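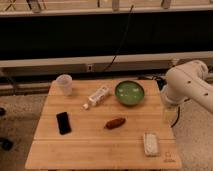 A clear plastic cup and a white tube on a wooden table.

Last updated Saturday

Opinion: Let the gaming regulator publish its reasons

When the licence for the Grandiseo casino was renewed in July, the public notice ran to two paragraphs. It gave the name of the operator, Altitance, and the length of the new term, four years. It did not say what conditions had been attached, whether any had been asked for and refused, or how the operator had done against the promises it made last time.

The regulator is within the law. The Gaming Ordinance says a renewal must be announced and leaves it there. Other applications are handled the same way. But the law sets the least that must be said, and there is nothing in it to stop the regulator saying more. I think it should, and it should start with the next renewal, the Jadoon group's two halls on the harbour side.

Take jobs first. Grandiseo employs 2,492 people. For a town the size of Grusov that makes it the largest private employer by a long way, and a good many households depend on one licence. The staff were told by email that the term had been extended. They were not told if the old promise on local hiring at supervisor level still stands. I asked the regulator and was referred to the notice. I asked the company and was told that terms were confidential between the parties.

Confidential is a fair word for some things. Security plans should stay private, and so should the bank guarantees and the checks made on individual directors. A rival should not be able to read an operator's figures for its private rooms. None of that covers a hiring target, or opening hours, or the number of tables on the floor, which anyone with a free evening can go in and count.

The usual objection is that published reasons invite lawsuits. If the regulator writes down why it gave one firm four years and another firm two, the second firm will take the paper to court. Perhaps it will. Courts can already order the reasons to be produced, and a decision written up properly at the time is easier to defend than one put together afterwards from old minutes. The planning office has printed its reasons for as long as I have been reading them, including the refusals, and it still manages to refuse people.

The second objection is staff time. The licensing section is small and busy, and inspections should come first. I have some sympathy with this. But the reasons exist. The board votes on a written paper, and the one for Grandiseo is 82 pages long, according to the board's own agenda. Someone has to take out the private parts and put the rest on the website. It is dull work, but it is a few days of it and renewals do not come up often.

There is also the matter of the regulator's own standing. People here assume that licences are settled over dinner. I have seen no evidence of it and I do not believe it, but a two-paragraph notice does nothing to change their minds. The inspectors do careful work on the floor - the fines list shows that much - and very little of the credit reaches them.

The Jadoon application is due before the board soon. No new law is needed to publish a summary of conditions with it, only a decision by the chair. If the board would sooner not, it could at least tell us which conditions it considers secret and on what grounds.

14 comments
Shared 82 times

Related
Harbour halls: what Jadoon is asking for
Altitance to refit Grandiseo's lower floor
Grusov late buses to run until 2 am
Letters: who checks the slot machines?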